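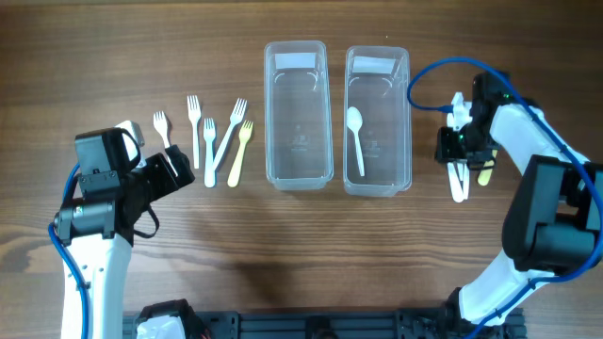 Older residents of Clillitlow who live alone are eating fewer cooked meals than they did before the pandemic, according to the director of Hanon, the agency that runs the town's shared lunch program.

"People got out of the habit of sitting down with someone," the director said in an interview at the agency's office. "When the dining room opened again, many of them did not come back."

Hanon surveyed 2,246 households by mail in November. Roughly 10 percent of those who answered said they had not shared a meal with another person in the past month. The agency has since added a second weekly lunch at the Skirkon Street hall, with door-to-door rides.
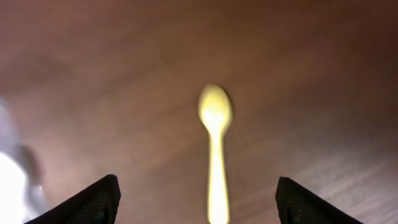

A spoon on a wooden tabletop.

The director said the rides have mattered more than the menu. "We spent a good deal of time on the food," the director said. "What residents asked for was a van that came back at a set time."

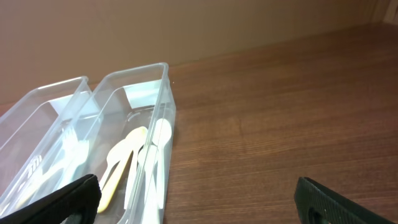

The Rahman Fund pays for the van through next year - after that, the agency will need county support. The request covers five drivers and nine routes, including two outside the town limits.

Asked whether home delivery would continue, the director said it would. "Some residents cannot leave the house, and that service stays as it is."

Sign-up for the Monday lunch is by telephone until noon on the Friday before.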